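4.2 Comparison of the two grippers in the metal bin

In the second series we kept the arm, the camera and the controller the same and changed only the gripper. The two candidates are the Stukby, which has 2 parallel fingers, and the Mellela, which has a wider stroke but a larger body. Each gripper made 924 attempts to pick a bar from the bin. The positions of the bars were mixed again by hand after every 7 attempts. An attempt was stopped by the controller if no grasp was confirmed in 2000 ms.

Bars that lie near a wall are the difficult case, as Figure 3 may help to show. The body of the gripper needs free space on both sides, and the flared walls give this space only partly.
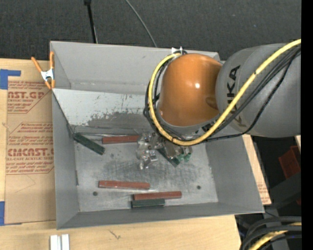 Figure 3. Picking green and reddish-brown bars from the bin with the KUKA arm.

Tincuța Filip objected to our first analysis that a failure near the wall should be charged to the planner and not to the gripper, as a better approach angle could exist. We consider this objection correct in part. For this reason we repeated the wall cases with approach angles chosen by hand by Orathai Wiriya. The Mellela improved with these angles, but the Stukby stayed ahead of it in the corners.

In the open part of the floor we did not find a clear difference between the grippers. The Stukby was more sensitive to an error in the estimated angle of the bar, and in such cases it often pushed the bar away before closing. We return to this effect in Section 5.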